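Meltton workshop moves robot arm checks to a fixed weekly slot

Robot arms on hire from the Meltton workshop will now get a full check every Monday, after a run of calls last winter about fingers that would not close square.

The new routine started on October 19, 2026 and covers all 40 arms the workshop looks after. Most are out with small firms and colleges, and until now they were checked only when they came back in or when a customer rang up. Under the new plan a technician goes to the customer, or takes them through the job over a call.

Emiliano Robles, who runs the service side, said the worst of the trouble was wear in the finger mounts. "People were changing the fingers when the fingers were fine," he said. "It was the two screws behind them. They work loose and the tips stop meeting."

Each visit begins with the arm powered down and the fingers taken off. The mounting block is wiped clean, the screws are replaced if the threads are marked, and the fingers go back on with a paper strip held between the tips. If the strip pulls out at any point along the join, the fitting is done again. The gripper is then opened and closed 1000 times at low speed before the arm goes back to work. Fingers are changed at 3000 hours whatever state they are in.

Cables are the other half of the job. Yolanda Collado, who wrote the checklist with help from the fitters at Flasero, said most stoppages put down to software in the past year had been traced to a plug or a lead.

"We ask for the arm to be run through its full reach with someone watching the cables, nothing else," she said. "If a lead goes tight at any point, it gets moved."
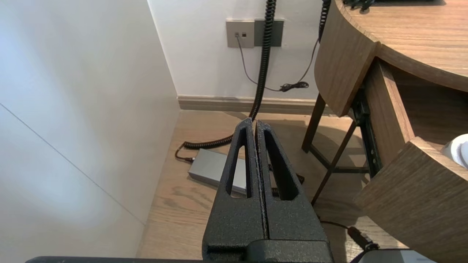
Finger alignment comes first on the sheet, and a fitter will not go on to the cables until it is signed off. The two fingers should close with no more than a thin seam between them, as on the black pair at this desk, and the tapered tips should sit level. The long cutouts are checked for cracks at the corners. Coiled leads like the ones hanging here are followed by hand from one end to the other, and any lead lying across the floor is noted so that it can be clipped up or rerouted.

The checklist runs to 9 items and is kept with the arm. Customers in Cha and Bodik will be visited first -- both have arms due for new fingers before the end of the month. There is no extra charge for firms on a current hire agreement. Those who bought their arms outright can book a visit through the workshop desk.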